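Workshop tips: cables, sleeves and floors for a two-arm build
Posted by Cadi Bevan, 9/13/18

These are notes from the Parri build, which Hywel Vaughan and I have been putting together in the shared workshop since April. Most of them apply to any home build with arms and a moving base.

Cable length. Measure with the arm fully stretched, then add 200 mm. Our first set was cut to fit the arm at rest and pulled out of the wrist connector on the second day. Tie cables at the joint, never halfway between two joints.

Sleeves. A fabric sleeve keeps dust and sawdust out of the elbow and hides the wiring. Use something with stretch. Old sweater sleeves are fine. Turn the cuff under once and stitch it, and stop it short of the fingers so no thread can get into a hinge. Wash on cold. Take it off before you do any soldering.

Screws. Put threadlocker on every metal-to-metal screw in the fingers. Leave it overnight. Do not use it on plastic housings, as it can crack them. We went through 44 small screws before Eleri Humphreys told us this.

Floors. Carpet tile is easier on dropped parts than concrete, but small wheels drag on it. Go up a wheel size if you can. Vacuum first, then run the base at its lowest speed and listen for rubbing.

Power. Keep the strip against the wall and coil the spare cable beside it. Route leads around the driving area. If one has to cross, tape it down flat along its whole length. 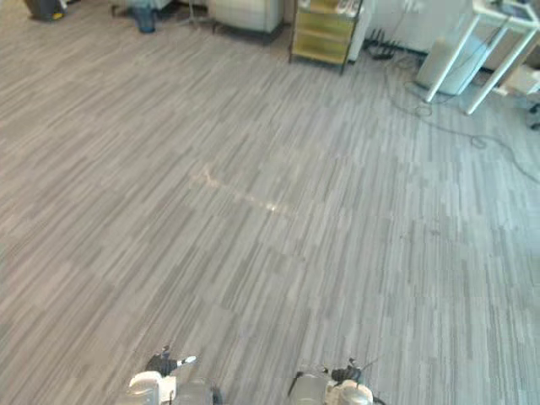
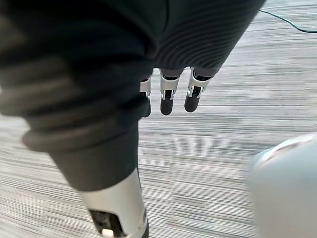
Fingertips. Rubber tips go shiny with use and stop gripping. Rub them with 320 grit paper, wipe with a damp cloth and let them dry. For a very smooth finish on metal brackets we use 800 grit, wet.

Batteries. Charge them on a tile or a metal tray, away from the sleeve fabric. Write the date of first use on each pack with a paint pen.

Spare parts for the Joltarton wrist are in the second drawer. Please put the hex keys back in the same place.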